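Divero Hand Kit

The Divero Hand Kit is a set of two hand-held grippers sold and rented for teaching robots by demonstration. A person picks up one gripper in each hand, goes through an everyday job such as folding a towel or setting a cup on a shelf, and the kit keeps a record of how the hands moved and what they took hold of. The recordings can later be used to train a robot arm fitted with jaws of the same shape. The kit is made by Narodex, a small hardware firm, and it is best known among university groups and workshops that would like to collect a good deal of practice material without having to keep a full robot running all day long.

History

The kit grew out of a student project by Sherif Abdelaziz, who had wanted a gripper that felt as natural in the hand as a pair of kitchen tongs. His early versions were heavy and, by his own cheerful account, rather hard on the wrists. He joined Narodex soon afterward, and the first kits went out to customers one July under the name Jaranden. The name Divero came in with the second version, which brought a softer grip and a lighter housing, and it has stayed ever since.

Design

Each gripper is held from below or behind, with the jaws pointing away from the user. The housing is smooth and rounded, and the padded grip is shaped to let the hand settle into it without much squeezing — a small kindness that people come to appreciate over a long afternoon. Square black-and-white markers are used to work out where each gripper is in the room and which way it is turned.

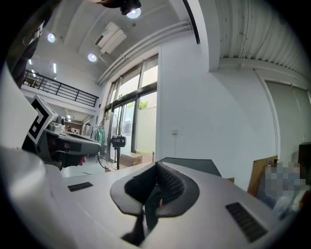

Hand-held grippers in use indoors, with the black padded grip in front and a square marker on the second gripper.

The jaws open and close with the fingers. They are curved, which helps with round things like jars and fruit, though users have found them less handy for flat items such as playing cards or single sheets of paper. One charge lasts 80 minutes of steady recording, and a spare battery comes in the box.

Use

A session usually begins with a short setup in which both grippers are held still and then moved slowly through the work area. After that the user is free to stand, kneel or sit, and many jobs are done down at floor level, where there is plenty of room to spread things out.
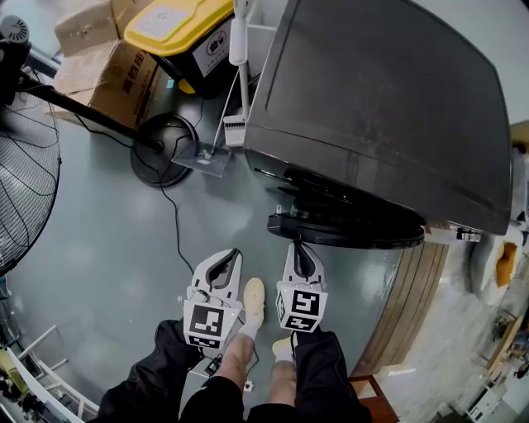
Narodex suggests keeping each take under 2 minutes and resting the arms between takes. The company also offers a recording service, run for several years by Ilham Sembiring, in which trained staff carry out the jobs a customer has asked for and hand over the finished recordings. Its largest order to date came from Alaoui, a maker of kitchen robots, and ran to 807 takes of 68 different household jobs.

Reception

Reviews have been friendly on the whole. Owners praise the comfortable grip and the plain, patient manual, which new users can follow without any background in robotics. Complaints have mostly had to do with the markers, which need to stay in view and can be covered by a sleeve or a careless thumb, and with the price of replacement jaws. A smaller size for people with narrow hands has been asked for many times — Narodex has said that it is working on one, but has given no date.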